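Clivora game room opens its doors in Wivport, mahjong tables and all

Wivport has a table game room again. Clivora, which took over the old carpet showroom on the Istier road, let the first players in on 29th July and had every seat taken before supper. 63 people through the door by closing, according to the sign-in book at the front desk.

The room is one long space with a low counter at one end and a row of white tables down the wall. Mahjong nearest the door, dice games in the middle, cards and chips at the back where it is quieter. No cash on the tables. Chips are for scoring only and go back in the box at the end of the night.

Entry is 2 dollars, paid at the desk. Members get in free after the first month. There is room for 100 players if everybody squeezes up, but the club plans to stop well short of that for the summer, as the air conditioning is only half in.

Most of the talk on opening night was about the size of the pieces. The club went for oversized mahjong tiles, cream on top and green underneath, and the dice are big too. White, rounded edges, blue pips. Easy to read from across a table, which was the point, a good share of the people who signed up said they had given up on the smaller sets at home becuase of their eyes.

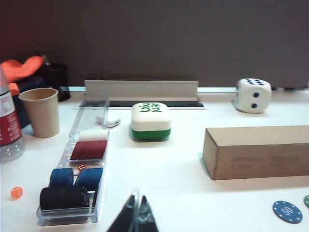
Chips come in several values, and new players start each evening with the same stack. Blue ones are the 50s. Anyone who runs out can sit out a round and start again, no penalty. House rules are taped up by the counter, one page, large type.

Getting this far took longer than planned. The showroom sat empty for two winters and the floor had to come up. Paint went on the walls in the last week before opening. Some stock was still being unpacked as people arrived, and two tables were short of a full set until the evening was half over. They played dominoes.

The club bought its sets from Lapiņa, a small game shop that closed its Wivport branch in the spring and sold off what it had. Total bill came to 520 dollars, with extra dice thrown in. Donated games are welcome as long as all the peices are there. Puzzles are not wanted, there is no space to leave them out.

Beginners' table for mahjong runs in the first hour of every session. Bring nothing. A short sheet with the tile names is handed out and can be taken home. Players who already know the game are asked to use the other tables in that hour, or to sit in and help.

A few complaints. Parking is tight, with the lot shared with the tire place next door until it shuts for the day. The back of the room is dim, and more lights are on order. Coffee ran out early.

Regular hours are afternoons and evenings through the summer. A beginners' dice league is planned for September if enough people put their names down, and the sheet is on the front desk. Teams of four, mixed ages, under-12s with an adult. Rules for the league have not been settled and will be posted by the counter once they are.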